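03/05/2025

Key rotation on the Prurna gateways, second attempt. The fill from Stavby loaded on 9 units; 2 rejected it with a checksum fault. Corentin Delorme suspects the older firmware. I suspect the cable. 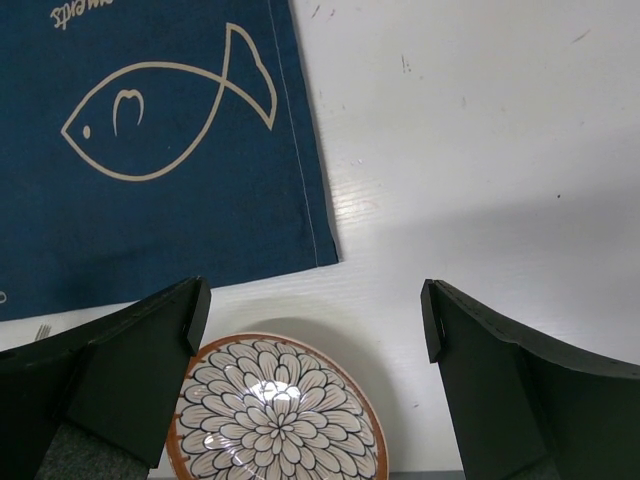
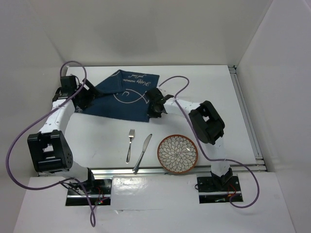
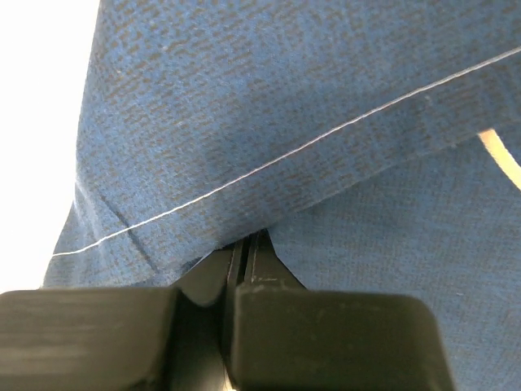

Swapped the cable and reloaded. One of the faulted units accepted the key, the other did not. Zeroized it and pulled it from the rack. Aksel Grímsdóttir wants the old key kept valid until the end of March so the Myklebust link stays up. I agreed, with a hard expiry set in the config.

Still to do: log the serial of the pulled unit, send Sokon the fault dump, check the clock drift on the spare.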